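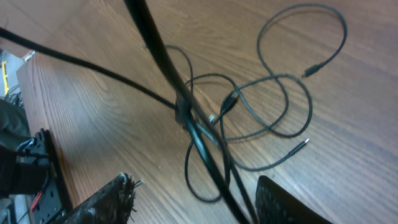
Figure 4. Wrist camera view of the cable task: two thick cables meeting at a clip, with a tangle of thin cables to the right. The fingertips are at the lower edge.

5.3 Failure analysis: cable sorting

Of the tasks in the evaluation, cable sorting produced the most failures and the only protective stops. The policy was run for 220 trials on the desk setup at the Urkdale site. Each trial asked the arm to pick one thin cable out of the tangle by its connector and lay it on open wood, leaving the thick cables and the clip where they were (Figure 4). We report the failures by cause, as assigned by two annotators from the wrist video and the joint torque logs. Disagreements were settled by a third annotator.

Wrong cable grasped. In 25 trials the gripper closed on a thick cable instead of a thin one. All of the cables are black, and the thick cable runs down between the fingers in many approach poses, so a small lateral error is enough to capture it. The policy has no notion of how a cable should respond when pulled. Once the fingers had closed it carried out the lift as planned, and the load on the wrist rose until the controller intervened or the cable slipped free. In 10 of these trials the controller reached its torque limit and stopped the arm.

We consider these stops a safety matter and not only a loss of task score. The stop held position under load, with the cable still in tension between the fingers. An operator who released the gripper by hand would have been standing within reach of the free end. After the second stop, on Mon 22 July, we changed the recovery procedure: the arm is first backed down along its last path until the wrist load drops below the threshold, and the gripper is opened only then. The procedure was written by Zlata Kravchuk and is included in the Skistodeck release. No person was struck and no cable was damaged in any trial.

Slip during lift. The left fingertip wears faster than the right on this arm. As Figure 4 shows, its end is frayed into bristly fibers while the right finger keeps its grid-like gripping surface. With unequal friction on the two sides, a thin cable tends to roll toward the worn finger and drop out. We did not replace the tips partway through the evaluation, as doing so would have split the trials into two conditions. Slip rates reported here should therefore be read as an upper bound for this hardware.

Connector missed. Glossy cable and light reflected from the desk both produce bright spots that the detector confuses with metal connector tips. The error was most common for connectors inside the tangle and rare for those lying on open wood. Lowering the exposure reduced false detections but also hid the dark plugs, and we kept the original setting.

A simple check would have caught most of the wrong-cable grasps. Gripper opening at closure is larger for a thick cable than for a thin one — the signal was already logged, but the policy did not use it. We added a width test before the lift and repeated the task in October; those results are given in Section 6.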